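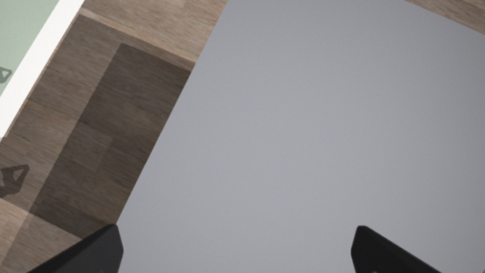 Plomo Fabric Wash, 300 ml

Print this page
E-mail this page

A mild liquid for shirts and knits, made by Van Rooij. Use one capful per load, or half a capful in a sink. It rinses out in cool water and has no added scent.

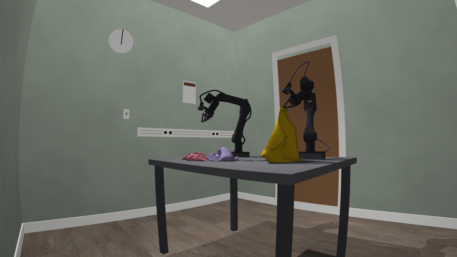 Can I use it on wool?
Wool is fine at the cool setting. Dry it flat.

Each bottle does 3 weeks of daily hand washing. The cap screws off for refills.

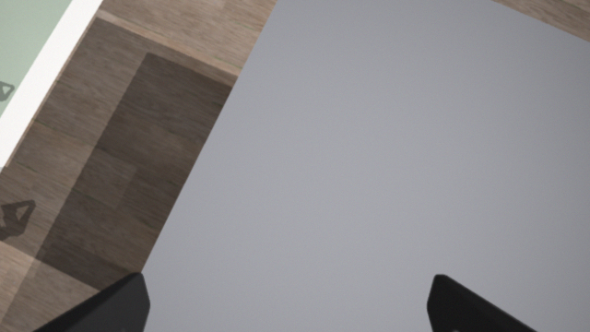 Refills come in the same formula and keep for a year unopened. Store upright.
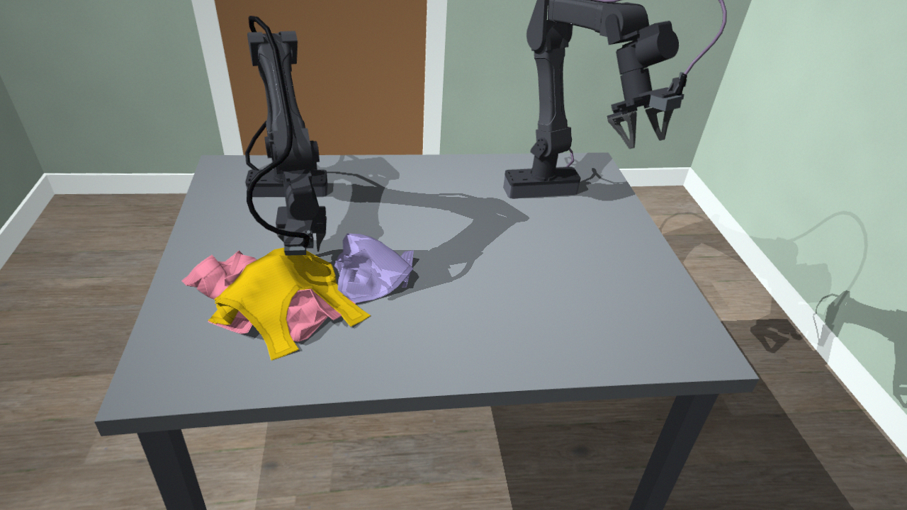 Test bright colors on an inside seam first. Wash a yellow shirt like this one apart from darks, and treat the collar before the rest.

Item 97. Ships from Pavircombe.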